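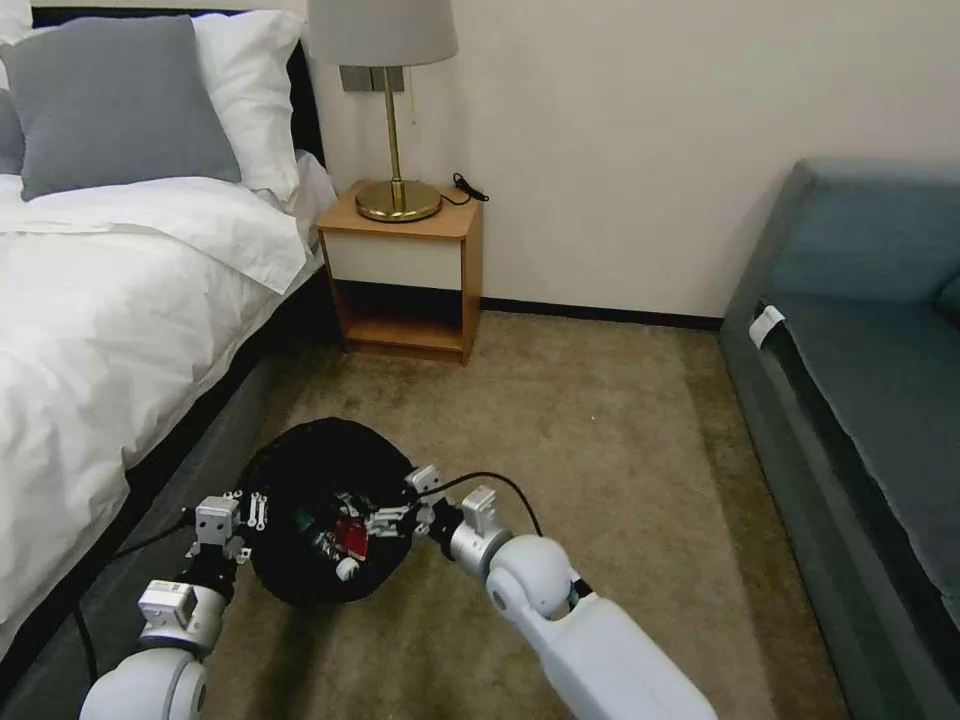

Niall Morrison wrote: I can't reproduce the bimanual numbers from the February summary. Same checkpoint, same episodes, and the bag task comes out well below what the table claims. Can someone tell me which label file the eval was run against?

Status: open, assigned to Rory Tosh
Component: Hurar / grasp phase labelling

Rory Tosh, 9:40 am
The table used the old labels. The set has 1723 episodes, and 1165 of those have a phase boundary placed by the script. The rest were labelled by hand. The script marks a grasp as started when both grippers drop below the closing threshold. On a rigid box that works. A fabric rim folds under the fingers and the aperture keeps shrinking well after contact, so the boundary lands late.

Niall Morrison, 10:15 am
How late?

Rory Tosh, 10:52 am
Up to 5 frames on the left arm, usually less on the right. The policy gets trained to keep reaching when it should already be lifting. I colour-coded the offsets by arm and the left is worse in every batch I opened.

Isla Hepburn, 11:30 am
Check the time sync before blaming the threshold. We had a left/right skew on Vodenmont that looked just like this and it was the logger.

Rory Tosh, 1:05 pm
Checked. Both arms are on the same clock and the skew is nil. I also swapped the gripper channels in the script and the late boundary stayed with the left arm, so it isn't the order they're read in either.

Tried so far:
Raised the closing threshold – boundaries move earlier, but boxes now trigger before contact.
Used motor current in place of aperture – good on fabric, noisy on the small hard objects.
Current and aperture together, whichever fires first, with a 4 frame hold – matches the hand labels on the bag episodes I've been through.

Isla Hepburn, 1:20 pm
Go with the third. Please keep the old label file under its own name so the earlier runs can still be checked.

Niall Morrison, 3:45 pm
Reran with the new labels. Left arm lifts on time in the replays. I still want the February table marked as superseded before anyone cites it.

Rory Tosh, 4:10 pm
Note added to the table. Relabelling the remaining batches overnight. Leaving this open until the full eval is back.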